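So I finally finished Trestatar last night, and wow, that last boss! It took me 30 tries (Rohani Oei did it in three, and yes, I've heard all about it). The trick is to save your shield for the second phase and just keep running left.

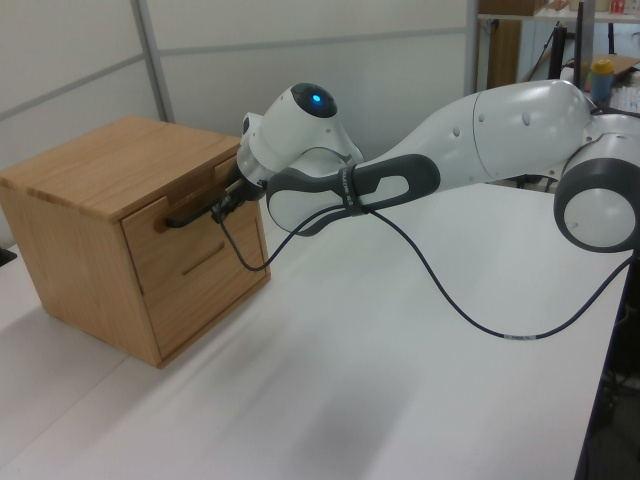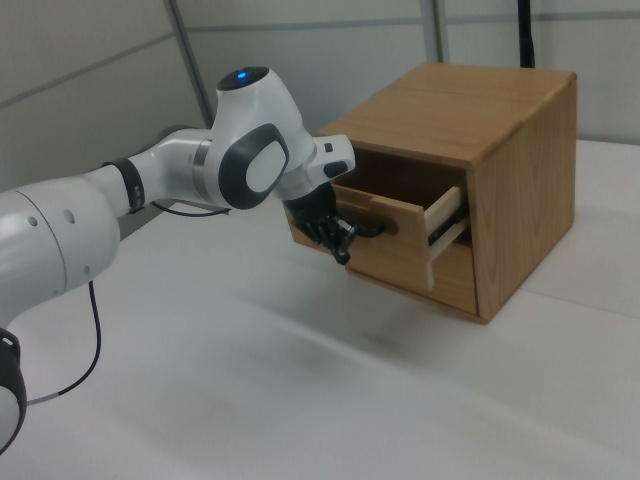
Anyway, I still haven't found the hidden map in Likari village, so I'm stuck at 2 of the 3 endings. If you know where it is, please leave me a comment, I'm begging you! Next up is the Womine expansion, probably in March.

© Ursina Lehner | Contact | Back to top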